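**Drawer cart for the treatment room: what goes where?**

**bendik_loken** · 31 Mar 2023

Hello all. We have got a new cart at our small clinic, an Erkwood, and I must decide the order of the drawers. It cost us nearly 300, so I want to do it properly. 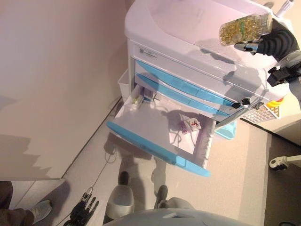

My plan is to keep the capsules and tablets in one drawer and the dressings in another. The wide drawer under the two closed ones has mostly a small white box in the back left corner and one white and pink packet, so there is plenty of place. Should the bottles of softgels stand or lie in it?

**takacs39**

Stand, if the height allows it. Round bottles roll when you pull the drawer. And please write the expiry date on the lid.

**Odard**

I don't agree. When they stand you see only lids, and all lids look the same. I lay mine down with the label up, and a folded towel between the rows.

**takacs39**

A towel collects dust. We tried it until October and then bought dividers from Pokance.

**Odard**

Dividers for one drawer were 39 when I asked. The towel I had already.

**bendik_loken**

Thank you both. I will measure the inside tonight. What do you keep in the side bin? Ours is quite narrow.

**takacs39**

Gloves, but only one size fits.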